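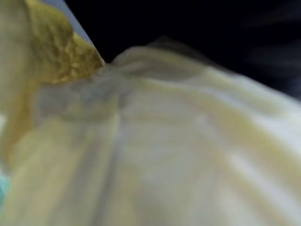
The 40 m vertical at Drutham is up and on the air! Musyoka Were and Faith Mushi finished the ground system in October, and your grant covered all the wire — 309 m of it, cut and pegged by hand. The radials fan out from the base of the antenna much like the pale ridges in the photo fan out from that pinched point, only flatter and with a lot more mud. SWR is flat right across the CW part of the band, and the noise floor is far lower than at the old Breltmont site.

We also ran our first two training weekends. Eight new people sat down at the key or the mike, and Upendo Shemweta worked her first DX station on the second evening, with the whole room leaning over her shoulder.

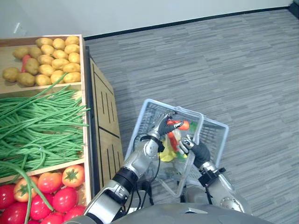
Elango Sundaram has rewired the shack bench so two operators can work side by side, and the band-pass filters do their job — we hear only a faint tick from the other rig on 20 m.

Still open: the rotator for the 10 m Yagi sticks when turning past north, and the spare coax has not been delivered. Erasto Kashindye is chasing both. We hope to have the Yagi turning freely before the next contest, and would love to have you come by and make a few contacts with us.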